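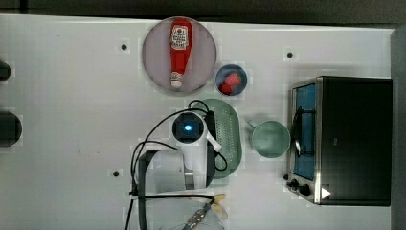
Ketchup on the plate, a small dark bowl beside it.

Home About us Courses Prices Find us Contact

About Wilance Cooking School

Wilance is a small cooking school in Geddes. We teach grown people to make everyday dinners at home. Our students are mostly persons who moved out late, or moved to this country late, or have lost the one who did the cooking before.

My name is Velimir Vukadinović and I started the school together with Siv Bakke. We met at an evening English course in Mukevdale, where each student had to bring a dish and explain it to the class. Siv brought fish soup. I brought stuffed peppers and did not know the word for stuffed. After the course finished we continued to cook, first in her kitchen and later in a rented room behind the old Drurkico shop.

A full course takes seven evenings. On the first one we only cut onions, carrots and cabbage, and we learn how to hold the knife. After this come soups, eggs, rice, one pot meals, fish, and on the last evening the group chooses its own menu. We have never more than 14 students in a course – the room would hold more, but then Siv cannot see everybody's hands.

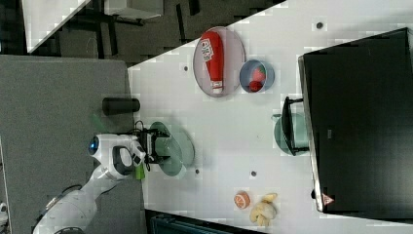

Siv Bakke would like to add that the fish evening is also for those who say they don't like fish, and that she has changed the mind of quite a few of them.

We do not give marks or certificates. You take home the recipes, printed in large letters, and what is left in the pots. Please bring your own containers with lids.

The price is the same for all and it includes the food. If you must miss an evening, you can come to the same one in the next course and pay nothing extra. Tell us about allergies when you enrol, please, and not at the door.

The next course starts in May. Enrolment is by telephone or at the school, and we answer in English, Norwegian and Serbian.
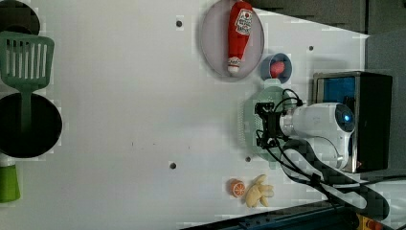 Green spatula and black frying pan.

This website uses cookies to remember your settings. Accept Decline Read more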